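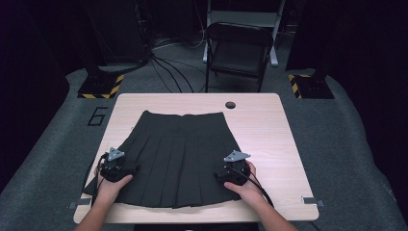
A reader wrote in last week to tell me I was wrong about steamers, that no handheld on earth will hold a knife pleat past lunchtime, and that I should go back to a proper iron and a damp cloth like everybody's grandmother. Fair enough! I half agree, and I still sell both. But I've been using the Clenix handheld on my own clothes since last May and I'm not giving it back, so let me tell you what it does and where it falls down.

Clenix Handheld Garment Steamer
Sold by Gernum
Color: white or slate
Price: $129 (slate is the same price now, it used to be more)
In stock, ships from our Messina warehouse

What I like

It's fast. I fill it, plug it in, go find my shoes, and it's ready. The tank is small, so you'll refill it if you're doing a whole closet, but for one dress or a couple of shirts you won't think about it. The cord is 108 inches, long enough that I can hang something on the bathroom door and still use the outlet by the sink (my old one needed an extension cord, and I tripped on it more than once).

For polyester pleats it's great. Those are usually heat-set at the factory, so you're only waking up a crease that's already there. Hang the skirt by the waistband, clip the hem so the pleats line up, and run the steam down from the top, never sideways. Then leave it alone until it's cool. I know, I'm impatient too.

What I don't

Wool pleats are another story, and this is where my reader has a point. If the crease has gone soft, you want pressure along with the steam, and a handheld can't give you much. Baste the pleats down with a long loose stitch, lay a damp press cloth over them, and use an iron. Press, lift, move along. Don't slide it or you'll push the folds over. We carry the Fanau press cloth for this, and it's the one I use at home.

Also, it spits a bit when it first starts up. Point it at the sink for a few seconds before it goes near anything silk.

Settings

There are 3 of them: low, medium and high. I use medium for nearly everything. High is for linen and curtains. Low is fine for blouses but slow, and I usually give up and switch.

Water

The manual says distilled. I use tap, we have soft water here, and it's been fine so far. If your kettle gets crusty, buy the distilled.

In the box

Steamer, fabric brush, door hook, travel bag, manual. The brush clips on the front and helps with lint on dark fabrics, so don't leave it in the drawer like I did for months.

Returns are the usual Gernum terms, and the warranty card is tucked inside the travel bag. Replacement brushes and door hooks are listed under Parts.

Page updated April 4, 2023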